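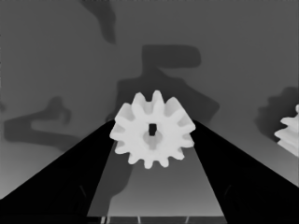
*A spur gear at the tips of two gripper fingers, in simulation.*

# The Bench Must Have a Voice

2023-02-28

The Atberg plant at Pilitz intends to move part of its gear assembly work from hand benches to paired robot arms. The plan has been received in two ways. Management regards it as a technical matter, to be settled by cycle times and scrap rates. Many on the floor regard it as a verdict on their jobs. It is the position of this newsletter that both views leave out the people who know the most about the work, and that the company still has time to correct this.

The bench in question employs 229 people over three shifts. Each of them handles roughly 800 gears in a shift. The task is to pick a gear from the table, check the teeth by eye and thumb, seat it on its shaft, and pass the unit down the line. It has long been classed as unskilled work. Anyone who has tried it beside an experienced assembler will question that classification. A good assembler feels a burr before seeing it, and will set aside a gear that measures correctly but turns badly.

We do not oppose the arms. Wrist and shoulder complaints are the most common reason for transfer requests from this bench, and the night shift has been short of people for years. A machine that takes on the repeated grasp and lift would be a real relief. Several members who attended the January briefing said as much, and their view deserves the same weight as that of colleagues who fear the change.

Our concern is with how the work is being designed. The new cell, known as Plistidura, is being developed first in simulation. The approach has clear merits. A mistake in a simulated cell breaks no tooling and injures no one, and a layout can be altered in an afternoon. It also means that the most important decisions are made on a screen, in an office, well before any assembler is asked for an opinion.
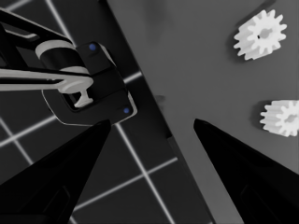
By the time a cell reaches the floor, the table height, the reach, the placement of parts, and the order of operations are largely fixed. What remains for the operator is to adapt. This was the pattern when the Pearce packing line was installed, and its results are well known to our members. The line met its targets, but the stations around it had been drawn for an average person who did not work there. Changes that would have cost very little at the drawing stage took the better part of two years to obtain.

There is also the question of what happens to judgment. A simulated gear is as perfect as its model unless someone decides otherwise. Real gears arrive with oil on them, with nicks, and now and then in the wrong tray. If the cell is prepared only for clean parts, the irregular ones will be sent to people, and those people will spend a full shift on the hardest cases at a pace set by the machine. Such a job may be harder than the one it replaces — and under the present grading it would be paid the same.

The company has said that 200 of the current positions will be kept, with new duties in loading, inspection, and cell supervision. We welcome the statement. We note that it does not yet say which duties carry which grade, how training hours will be paid, or what is offered to those whose positions are not kept. A worker who has given twenty years to the bench cannot plan a household around a general assurance.

Training deserves particular care. Management has proposed 600 hours of instruction, to be shared across the whole department. Divided evenly, this comes to less than three hours per person. It would be enough to learn where the stop button is and how to clear a simple fault. It would not be enough to understand why an arm has halted, to judge whether a grasp is failing because of the part or the program, or to speak with confidence to the engineers.

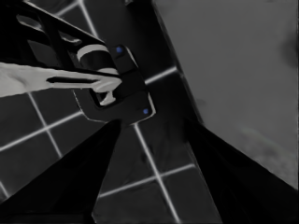 ## What we ask of the company

First, assemblers from each shift should sit with the simulation team while the cell is still being designed, on paid time, and their objections should be recorded with a written reply.

Second, the handling of defective and irregular parts should be settled before installation. The work of dealing with them should be graded as skilled inspection.

Third, operators must be able to slow or stop the cell on their own judgment without a mark against their output. Records kept by the machine should be used to maintain the machine. Any use of them in individual appraisals should require a separate agreement.

Finally, the training budget should be revised upward before the first arm is bolted down, and the list of retained positions should be published with grades attached. We are prepared to meet on these points at any time before the layout is signed off.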